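Timesholm Community Help > Home & Storage > Small parts

Compartment case, everything migrates when I carry it. Ideas?

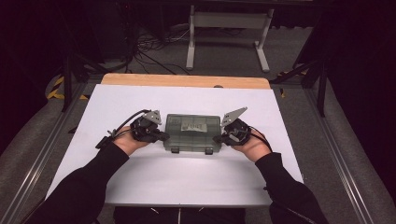 The case, lid shut, latches at the near edge

OK so I have one of these flat see-thru cases with the little compartments inside. Gray-green plastic, two latches on the front, label on the lid. I keep beads and findings in it, mostly seed beads, some jump rings. 197 different colors across all my cases, if that matters. It probably doesn't.

Problem: it's fine flat on the table. The minute I carry it upright in a bag to the Ballum craft night, the small stuff creeps over the dividers and I get there with soup. Last month I spent the first hour sorting size 11s out of size 15s with a needle. Not doing that again.

Tried so far: rubber band around the whole thing (no difference). Stuffing tissue in each compartment (works but then tissue everywhere, and beads stuck in the tissue). Pushing down hard on the lid when I latch it, nope.

Is it the lid? Bad dividers? Do I just need a diffrent case? Would rather not rebuy, I have four the same. Also the label is coming up at one corner and I'd like to get it off without leaving goo, if anybody knows.

Posted by beadsandbobs, February

tacklebox_rik

Get a better case. The cheap ones all leak between sections, always have. I keep split shot in a Rikach one and never had an issue. Costs more.

mornington_quilts

Don't toss them yet. Had the exact same thing with mine, hook and eyes all over the place.

There's a gap between the top of the dividers and the underside of the lid. Check it: put a strip of paper across a divider, close the lid, latch it, pull on the paper. Slides right out = gap. Do it in the middle as well as at the edges, mine was tight at the latches and loose in the center — the lid bows up a bit.

Fix is thin craft foam, the 2 mm kind. Cut one sheet to fit inside the lid, a hair smaller than the tray so it doesn't catch on the rim. If your lid has a ridge on the inside, do two pieces, one each side of it. Lay it on top of the compartments, close, latch. Don't glue it the first time. If the latches fight you the foam is too thick, go thinner, or you'll snap a latch. Ask me how I know.

White foam if you can get it, dark colors shed little crumbs that look just like beads. You do lose the see-thru lid, so stick a color list on the outside. I do a strip of masking tape with pencil.

For the label: hair dryer on low, keep it moving, then peel slow from the corner that's already lifting. Leftover goo comes off with cooking oil on a paper towel, leave it ten minutes, then dish soap. No acetone!! It clouds the plastic. Did that to one lid and it's still cloudy.

Comment from beadsandbobs: paper slid right out of the middle, tight at both ends. Getting foam tomorow. Thank you

oldshedpete

Foam is good. Other way is little zip bags, one per compartment. I've got 2,000 odd watch screws done like that, 60 bags to a box, and I can drop the box down the stairs. Slower to get at stuff though. Wouldn't want it for beads you're dipping into all night.

Or carry it flat. Sounds dumb but a pizza delivery bag from the Brannigan thrift store holds mine level — room for all four of yours if they stack. Big latches can hang up on the bag lining so put them facing the zipper.

Comment from tacklebox_rik: or get a better case

Comment from beadsandbobs: pizza bag!! ok going to look. Foam first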